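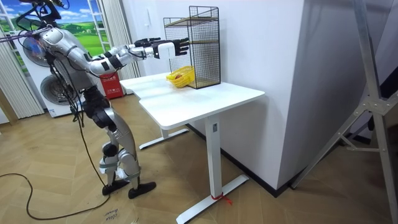
Re: Wire shelf unit on a standing desk, is it worth it?

To the list,

I am answering the message from April quoted below. I have had the same kind of setup for long enough now to have an opinion on it.

> We have a white standing desk in the back room that has become the place
> where everybody drops their groceries and lunch. I was thinking of putting
> one of those black wire mesh units on it, the kind with wood shelves, so
> that the food has somewhere to go and the rest of the top stays clear.
> My questions are whether the thing is steady enough on a desk that goes
> up and down, whether fruit keeps all right in it, and which end of the
> desk it should go on. I have looked at the Pisel and at the Neves and
> can't see much difference apart from the price. Also, does anyone bother
> with bags, or do you put everything straight on the shelf?

Taking these in order.

Steadiness. Mine has not tipped. The bars are thin and the unit weighs very little when it is empty, so I put the heavy things (cans, jars) on the bottom and keep the upper shelf for bread and crackers. I did add 2 small rubber pads under the front, because the metal slid on the smooth desktop whenever I pulled something out in a hurry. If your desk moves, take the tall items off the top before you raise it. I forgot once and had rice in the floorboards for a week.

Which end. Mine is at the far end of the desk, toward the wall, with the open side where I can reach it. I tried it in the middle first and it cut the top in half, so there was nowhere to set a bag down while unpacking. You want clear desk in front of the unit. That is where everything lands before it gets put away.

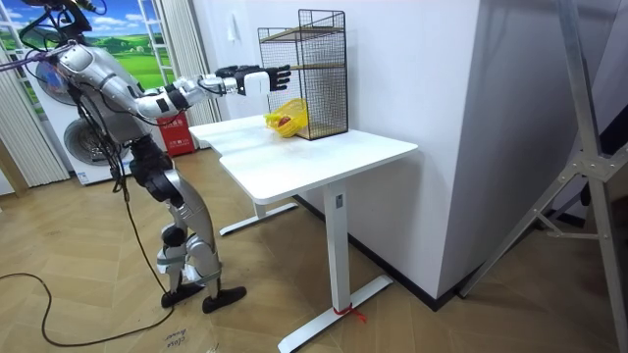
Yellow bag by the wire unit, still to be put away.

Fruit. Apples are fine on the wood shelf for several days. Air gets through the mesh on all sides and I have had fewer soft spots than I did with the bowl. Grapes and anything else small should stay in a container. Bananas I hang somewhere else altogether, as they mark easily on the bars.

Bags. I unpack them. A thin plastic bag looks tidy enough on the shelf, but it catches on the ends of the wires and tears, and fruit sweats if you leave it closed up. The one thing I do keep in a bag is onions, and that one is net. If you want to carry several things over at one time, a plastic basket with holes in the side is better than a bag. It keeps its shape and you can rinse it out.

Pisel or Neves. I have only owned the Pisel. I looked at the Neves in the Miltby store and the shelves seemed to sit a little lower, which would matter for cereal boxes. Measure your tallest box before you buy. My Pisel came with 13 clips in a packet and the instructions used 12 of them, so don't go hunting for the place where the last one belongs.

One thing you didn't ask about is cleaning. Crumbs fall through the mesh and collect on the desk under the unit. I lift the whole thing off once a month, wipe the top with a damp cloth, and dry it before putting the unit back. The wood shelves get a dry cloth only. I washed one in the sink early on and it warped enough that it now rocks when you set a jar on the corner.

If someone on the list has tried the Skekdale shelf liners in one of these, I would like to know whether they stay flat. I don't want to cut a roll to size and then find it curls.

Back room, Miltby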